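Friday, late, and the budget is still open on my lap
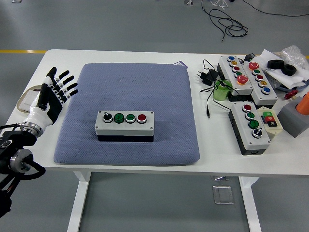 Posted from Falarville, filed under Shop Diary

I said I'd have the equipment plan for Plandlow finished by lunch and it's now past nine at night, so that went well. But I did get somewhere today, and I want it written down before I forget which number came from where.

The buttons first. I've been going back and forth all week on whether we buy one kind of control box for every station or let each station have what it wants. The low box sitting on the cushion is my favorite - one selector knob, two greens and a red, all in a neat row, and you could explain it to anybody in a minute. The tall ones have blue, yellow, red, green and then the big red emergency stop. I like having a stop that size in easy reach. I don't like paying for a blue and a yellow at stations where I can't think of a single job for them. So the plan tonight says small boxes at the benches and tall ones only where an arm is moving. Ask me again on Monday and I may have flipped.

Then the hand. Oh, the hand! Five fingers is a lot of money for pushing buttons, and I know it, and I still want it in the plan. The Whitfield quote came back at 784 a month on a lease, service included, and I had been bracing for worse. Buying outright is cheaper if we keep it past the second year, but what if we don't? I've got a closet full of things we were going to keep past the second year. Lease it is, with a note in the margin to ask what happens if we break a finger.

What I keep underestimating is the small stuff. Power adapters, spare cords, something decent to keep cables off the floor (a line I cut last time and have regretted ever since). Ultex will do cable covers for 300 if we order in May, and that's going in, no arguments, even from me. I also put down 100 for padding and cushions, which looks silly in a column next to a robot arm, but a soft spot to set a box on is worth having and they do wear out.

Total came to nearly 7 percent over what I was told I could spend. I took out the second workbench and it dropped under, then I put the workbench back in because we do need it, and now I'm staring at the spare parts line wondering how brave I feel. Not very. I'd rather go in asking for a bit more than be short a fuse in the middle of a job.

Still to do: call Whitfield about the lease terms, find out if the tall boxes come without the extra colors, and measure the doorway again before the workbench order goes in. Tea's gone cold. Bed.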